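Sorting Trays and Small Stock: Gallery
Sendel Centre for Craft and Play Materials

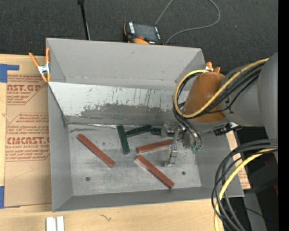
The Sendel Centre holds a working collection of small wooden parts, counters, rods and sticks, together with the trays and bins in which they are sorted. The collection was opened to schools and makers in November and is arranged by material and by use. The following gallery presents a selection from the sorting room. Each entry carries a short note on the items and on the way in which they are kept.

Visitors may consult any of the stock on request. Items may be handled at the tables but should be returned to the tray from which they were taken.

1. Coloured sticks
The sticks are stocked in several colours, among them reddish-brown and dark green. They are lent for sorting by colour, for pattern making and for simple counting work. Mixed batches are tipped into an open bin and separated there before they go back to the shelves. Groups borrowing the sticks are asked to keep to one bin per table.

2. The grey bin
An open-topped bin with sloped inner walls. The slope brings small parts down towards the flat floor, where they can be picked out singly. Years of use have left the painted surface scuffed and streaked, and the Centre has chosen not to repaint it while it remains in service. Two small holes in the floor are a known feature of this bin, and very fine stock should be sorted elsewhere.

3. Clamps
Orange spring clamps are used at the rim of the bin. They can be fitted and removed by hand. Borrowers who take a bin away should ask at the desk for a pair of clamps, which are issued and returned separately and entered on their own line of the loan form.

4. Tabletops
The sorting tables have light wooden tops. Sheets of brown cardboard are kept beside them and may be laid down wherever a bin or a box of parts is to stand. Used sheets should be stacked flat by the door at the close of the session. Adhesive tape must not be applied directly to the wood.

5. Vitale rods
A set of 1000 short rods, presented to the Centre by the former Vitale workshop. The rods are graded by length and stored in shallow drawers. Because the set is complete, it is available for use in the building only, and drawers are issued one at a time.

6. Brenov counters
Turned discs in pale wood, 2000 in number, supplied in cloth bags. A few bear pencil marks from earlier cataloguing, and these have been left in place. The counters are well suited to younger groups and are the most frequently requested item in the collection after the coloured sticks.

7. Vitbridge boxes
Lidded boxes made for the Centre to a single pattern. Each takes a mixed set of sticks and counters and has a card inside the lid listing the contents. There are 20 boxes in circulation, and a box may be kept for 3 weeks. Renewals are accepted by letter or by telephone, provided that no other group is waiting.

8. Offcuts and spares
Broken or split pieces are withdrawn at each check and placed in the spares drawer. Schools may take from this drawer without charge for gluing, painting and similar work. Pieces with sharp ends are sanded before they are offered.

Care of the collection
Wooden parts should be kept away from radiators and from direct sunlight, which fades the dyed colours, the green in particular. Sticks and counters may be wiped with a slightly damp cloth and dried at once. They must not be soaked. Bins may be cleaned with a soft brush.

Use of pictures
Pictures from this gallery may be reproduced for teaching purposes with acknowledgement to the Sendel Centre. Requests for other uses should be made in writing to the collections desk.

Page last revised 12 April 2020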